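I'm Usha Warrier, and Keltbridge Sorting started on my kitchen table in Prascombe with a shoebox of odds and ends from my mother's junk drawer. She wanted it gone, I wanted to see what was in it, and six years later I have a lease on Naltar Street and a whole lot of shelves!

What we do is simple to say. You send us your mixed bits (toys, hardware, bathroom stuff, whatever was left after the move) and we sort them, tag them and send back the ones you want. The rest goes to the Rodrigues thrift store two doors down, if it's fit to sell. We moved into our 900 square feet in August and I still get lost looking for the tape.

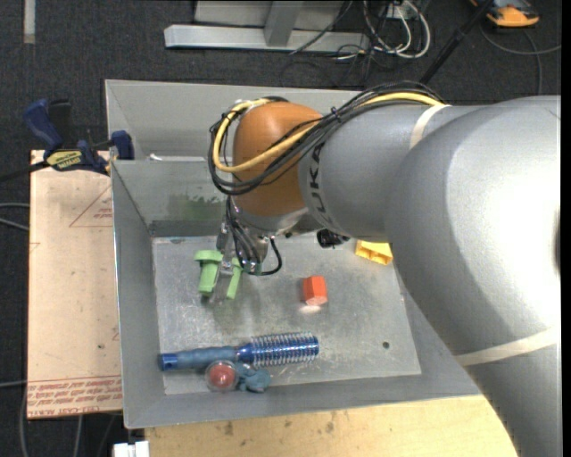 Small plastic things are my favorite part of the job. People throw them in a bag and forget them, and then they're so pleased to get one back — a missing block can make somebody's week. I also have a soft spot for a mixed bin, where a blue hair brush can end up next to a little round red thing and a light green piece that looks like a pipe fitting or a clamp. Brushes go on the bathroom shelf, anything like a fitting goes to hardware, and mysteries go in my tray by the window until I give in and ask a customer.

Come by and say hi, or email first if you've got more than 2 boxes.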